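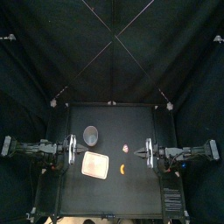
Teaching by hand - FAQ for new operators
Last tidied up: March. Questions to Minttu Savolainen or whoever's on the desk.

Who can book a slot?
Anyone who's done the induction with Gunvor. Half a day, mostly practice. Outside people from Dernell or Wikström can come too but need someone from our side in the room.

Do I need to know how to code?
No. You move the arms, the computer writes down what you did. If you can lay a table you'll be fine.

By hand or by remote - which one?
Depends on the task. One arm, slow, lots of contact: take hold of it and guide it. Two arms at once: use the remote handles. Hard to push two arms about and keep your own elbows out of the way.

How many demos per task?
Five good ones to start with, then we train something rough and look at where it goes wrong. Most tasks need more after that. The cup and tray set is on 819 and still going.

Does a fumble count as a bad demo?
Not if you recover. Dropped it, picked it up, carried on - keep it, those are useful. Dropped it on the floor - bin it. Pressed save by accident - tell Elsa, she can pull it out.

Where do the objects go at the start?
Somewhere different every time. Container, tray, small bits, all of them. Turn them as well. People get into a habit without noticing and then the policy only works in that one spot. Grippers empty before you press record.

Can I bring my own objects?
Ask first. Nothing wet, nothing glass, nothing heavier then a full mug. Small things are ok but leave bare table round them or the fingers can't get in.

Why are the curtains drawn?
Plain background, and keeps the window light off. Please leave them shut, even if it's stuffy.

The left arm lags behind my hand. Is it broken?
Probably not. Stop, let go of the handles, home both arms, try again. Still laggy, write it in the log and swap to the Cimard desk. Don't just put up with it, laggy demos are no use to anyone.

How long is a session?
An hour, then a proper break. Your last ten demos are always your sloppiest.

Where do the recordings end up?
Bavness drive, one folder per task. 2,305 in there at the last count, all tasks together. Put your intials in the notes box, not your full name.

Can I get a copy of my own demos?
Yes. Email Grażyna with the task name and the time of day. Allow a couple of days.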